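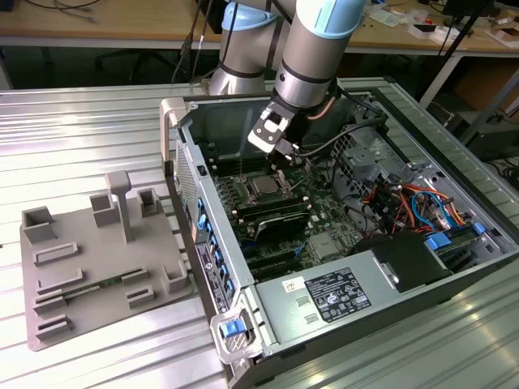 Selon un assuré de Pirkau, la lettre est arrivée sans que personne l'ait prévenu, et il a dû la lire deux fois pour comprendre que sa franchise allait doubler. Il n'est pas le seul dans ce cas. L'assureur Fanden modifie son contrat habitation pour les clients de Pirkau et d'Etton, et les nouvelles conditions entrent en vigueur au mois de septembre.

Le changement principal concerne les dégâts des eaux. Jusqu'à présent, la franchise était de 200 euros pour chaque sinistre. Elle passe maintenant à 400 euros lorsque le logement a déjà connu un sinistre du même type dans les cinq dernières années. Pour les autres logements, le montant reste le même. Fanden indique que 2 558 contrats sont concernés dans les deux communes. 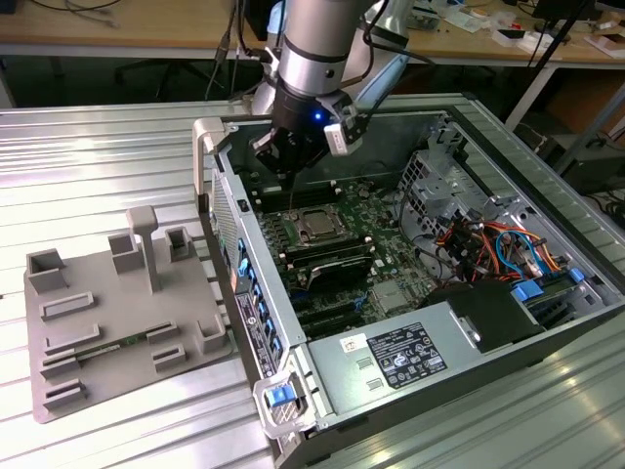 Ordinateur ouvert et bras robotisé.

La compagnie explique sa décision par le coût des réparations, qui a augmenté, dit-elle, d'environ 18 % en deux ans. Elle rappelle aussi que la prime annuelle ne change pas cette année. Les clients qui n'acceptent pas les nouvelles conditions peuvent résilier par lettre recommandée, sans frais, et la demande doit être envoyée avant la date indiquée dans leur courrier.

À Etton, le cabinet de courtage Kuo a reçu beaucoup d'appels depuis le 13 août. Il conseille de ne pas résilier trop vite. Il faut d'abord demander un relevé des sinistres, puis vérifier que les anciens dossiers sont bien enregistrés, parce qu'une simple déclaration sans indemnisation peut y figurer par erreur. Dans ce cas, le client a le droit de demander une correction.

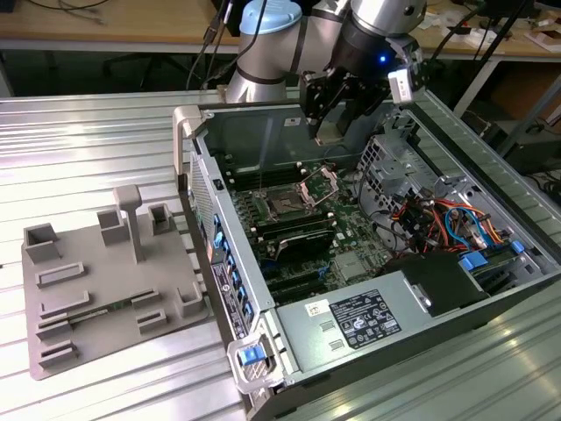

Bras robotisé au-dessus d'une unité centrale ouverte.

Les locataires doivent également relire leur contrat. La garantie des biens mobiliers garde le même plafond, mais les objets conservés à la cave ne seront remboursés que s'ils sont posés sur une étagère ou sur un support surélevé. Cette condition existait déjà pour les commerces.

Fanden tient les nouvelles conditions générales à la disposition des clients dans son agence de Pirkau. On peut aussi les recevoir par la poste, sur simple demande.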